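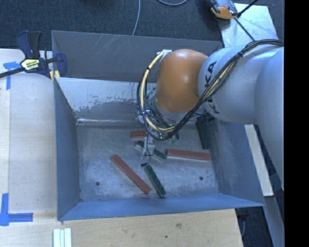 Scratched gray metal, red and green blocks.

Obed Ofori missed the last ferry to Lukholm by 17 steps. He knew becuase he'd run it before, knew the pier by feet. Gone. Lights sliding off, wake slapping the posts.

He sat on his bag. Phone dead. In his coat, the letter from Gundititz, unopened since March.

"You owe her 2000," his brother had said. "Pay or don't go."

He had 1000. Counted it twice in the bathroom at work, before the bell. Half a debt. Half a son, maybe.

A woman came down the pier with a thermos. Old Ametepe, from the bakery.

"Next one's at five," she said.

"I know."

"You'll freeze."

"Probly."

She poured him the lid full. Tea, too sweet. He opened the letter. One line, his mother's hand.

Bring bread, she'd written. Nothing about money.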